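Search this forum
Search titles only
Advanced search

Wrapping charger cables around the brick: ok or not?

brackenhill
Settle something for me. Packing for my sister's place and my husband says I kill every laptop charger we own because I wrap the cord around the brick. He leaves his in a heap at the bottom of the bag. A heap! Mine has gone stiff near the plug end, his hasn't. Coincidence? We've bought 3 of these things now and I'm not buying another one.

Tolly_M
Not a coincidence. It's the first bend that kills it. Cord comes out of the brick, you pull it hard sideways right away, same spot every day. Copper gets tired. Leave a little slack loop there before you start winding and you can wrap all you want.

ottavio.ferri
Disagree, wrapping is fine. Been doing it since my first laptop, same charger till the laptop itself died. People yank cords out of the wall by the wire and then blame the wrapping.

pennywhistle19
Heap guy is right and I hate it. A loose heap has no tight bends. It has knots though, and then you pull on the knots, so.

brackenhill
He is reading over my shoulder and very pleased with himself, thanks penny

Tolly_M
@ottavio one charger is one charger. I did repairs in a little shop (Bianchini, gone now) and the ones that came in dead were nearly all split in the same place, within an inch of the strain relief. Could tell who the wrappers were, the cord kept its shape when you laid it on the bench.

ottavio.ferri
And how many wrappers never came in because theirs was fine? You only saw the broken ones.

Tolly_M
Ok fair. Still wouldn't do it tight.

Liliana Carbone
Stage crew here, different cables but same idea. Over under. One loop normal, next loop flipped, so the twist cancels out. Coil it in your hand about the size of a saucer, velcro tie, done. Never round your elbow, never round the box. If I caught a new kid at the Nasasano doing elbow wraps they got the whole speech. Thin cords don't need it as much but they'll lay flat and not fight you when you unroll.

quillfeather
over under on a phone charger lol. who has the time

Liliana Carbone
Takes the same time?? Four seconds

mossbank
The brick wrap. Light gray cord, white adapter, loops side by side: 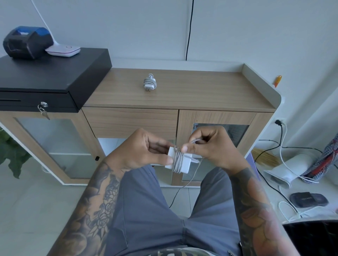
Winding the cord onto the adapter, with a long end still to go

The loops being neat isn't the question imo. Neat is good, it won't snag in a bag. What I'd look at is how hard you pull as you go. If the cord leaves a dent in your finger, too tight. I go loose enough to slide a pencil under and I've had no trouble.

brackenhill
Pencil test, ok I like that. Mine fails. Mine fails badly, I just tried it

pennywhistle19
Where do you put the loose end tho? I tuck mine under the last loop and that's another sharp bend right there.

mossbank
Clip if it has one. If not, a bread bag tie. Don't tuck.

quillfeather
hair elastic. free, there's always 2000 of them in the bathroom drawer

ottavio.ferri
Rubber bands go sticky, don't use rubber bands. That I'll agree on with anybody.

dadof_Baken
Our dog Baken ate ours in January so all of this is academic in my house. Wrapped or not wrapped she doesn't care. But seriously, put them in a drawer. We got one of those zip pouches from Stillemeo, one pocket per charger, and I wrote on masking tape which is which. Best thing I did all winter.

Tolly_M
Label thing is underrated. I have a box of bricks and no clue what half of them go to. And check the volts before you try one, same size plug doesn't mean same charger.

brackenhill
So the one I have that's stiff at the plug end. Still ok to use? It works if I dont move it

Tolly_M
No. Works if you don't move it = wire is broken inside and just touching. That can get hot. Feel it when it's plugged in, but really, bin it. Take it to the e-waste place, not kitchen trash.

Liliana Carbone
Seconding, stop using it today. Tape won't fix it either, tape only hides it.

ottavio.ferri
Yeah toss that one. Still not the wrapping's fault.

brackenhill
Unplugged. Going to get number four, and he says he's in charge of it. It's going in the heap over my dead body. Trying the saucer coil tonight, will report back

quillfeather
get a velcro tie with it, they're by the registers

Reply to this thread
Search this forum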